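**Review: Gustmont canvassing app, one local campaign**

31 Aug 2023

I used Gustmont for the whole of Gwion Owen's run for the Olthorpe council seat. We paid for five logins and had 1,376 doors on the list. Before that we used paper walk sheets.

Loading the voter file took 25 minutes. Streets sort by odd and even sides, and you can mark a door as "moved" without losing the old record. Notes are limited to one short line. Warrick McAlister, our field lead, kept a notebook for the rest.
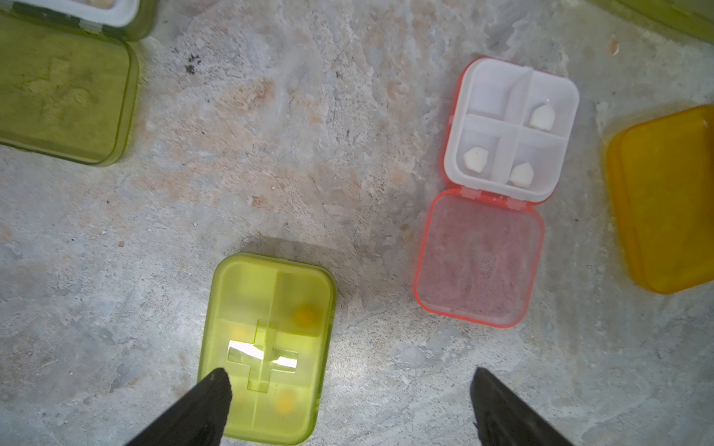

*Green pill box, closed, on a concrete floor.*

Syncing is the weak part. On the Lewis Road side, 33 doors came back blank and had to be walked again. Support answered the next morning and told us to log out between shifts, and we had no blanks after that.

The text message add-on costs extra. We tried it once and dropped it. Londano does the same job for less if you can live with its reports. 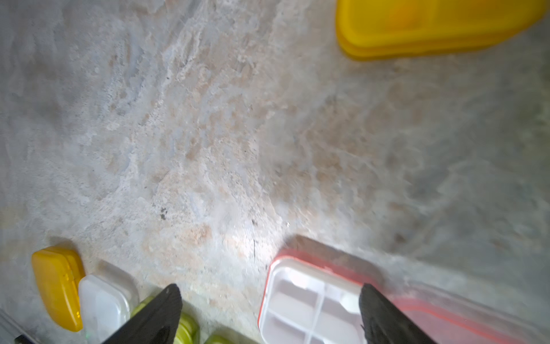 ## Would I use it again

Yes, for a ward this size. For a county race I would want longer notes and a proper offline mode. Our plan runs out in October and we are renewing for two logins.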